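Search this blog
Type and press enter

We use cookies to remember your settings and to count visits. Accept / Manage

The night my gripper learned to close on nothing

In June I lost almost two weeks to one wrong number. I want to write it down while I still remember the order of things, and also for the next person who takes over the Mangundap project after me.

For those who do not know my work: I train a policy that picks up small parts from a flat table and puts them down in another place. Nearly all the training is done in simulation. We render the wrist view, the policy looks at this view and decides how to move the arm and when to close the fingers. The simulator is called Steteo, and it is kept by two colleagues in our Irkbridge office. I am the one who writes the tasks.

The first sign of trouble was a good one. After a night of training, the success rate for the ring task went up very fast. I was happy and I went to make coffee. When I came back I looked at some episodes, and in most of them the fingers closed beside the ring, on empty air, and then the arm went up. The log said "grasped" every time.

I did what I think many people do. I blamed the policy. I changed the learning rate, I made the network larger, I started again from zero. All of this took four days and the fingers still closed on air. I have a notebook where I write each run, and when I read these pages now I feel a little ashamed, because the same sentence is there again and again: "same behavior, try with more steps."

My colleague Amirul Wattimena asked me a simple question at lunch. He asked how the simulator knows that something is grasped. I started to answer and then I noticed that I did not know. I had copied this check from an older task, for a thicker part, and I had never read it again.

The check worked like this. It looked at the distance between the fingertips. If the fingers were told to close, and they stopped before they were fully closed, the part was counted as held. For a thick block this is not a bad idea. But in a recent update the fingertips had received a new collision shape, a bit larger than the visible one. So the fingers always stopped early, because they were touching each other's invisible skin. To the check it looked like an object. The policy found this faster than I did. It had no reason to go to the ring at all.

After that I stopped reading the curves and I looked at the wrist view, one step at a time. I recommend this to everybody, even if it is slow and a bit boring. I chose 288 episodes that were marked as successful and I went through them in two evenings. In 214 of them the ring never left the table.
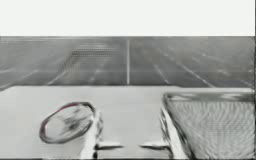

What I look for in each step is the moment when the close command is sent, and where the ring is at this moment compared with the space between the fingertips. I write only "inside", "outside" or "not sure". The "not sure" group was bigger than I expected. Our rendering is soft, and a thin rim near a fingertip is hard to judge from one view only. For these I opened the contact list and read the values.

The repair was small. I removed the check by distance and I now ask for contact between the ring and both fingertips, and also that the ring is above the table for 6 steps in a row. The Irkbridge colleagues corrected the collision shape the same afternoon. They were kind about it – I had written them a rather long message.

There is one more thing, and it is less comfortable. One of the bad policies had already been copied to the real arm at Ider, for a speed test. The real fingers closed at full force with nothing between them, again and again, 2,000 cycles before somebody stopped the test. One fingertip pad was torn and the finger drive was making a noise. No person was near the arm, and the fence was closed. Still, I did not sleep well that night. A person who sees a gripper miss its part may want to reach in and help, and our procedure at that time did not say clearly enough that the power must be off first.

Now it says so, on the first page. We also have a limit: after three empty closes the real arm stops and waits for a person to reset it from outside the fence.

I have started the ring task again with the new check. The success rate is much lower now and it grows slowly. I still have to look at the old block task, which uses the same distance check, and I am a little afraid of what I will find there.

Recent posts
Moving my notes out of the spreadsheet
Why I keep the failed runs
Two cameras or one? Some first thoughts
A short visit to Irkbridge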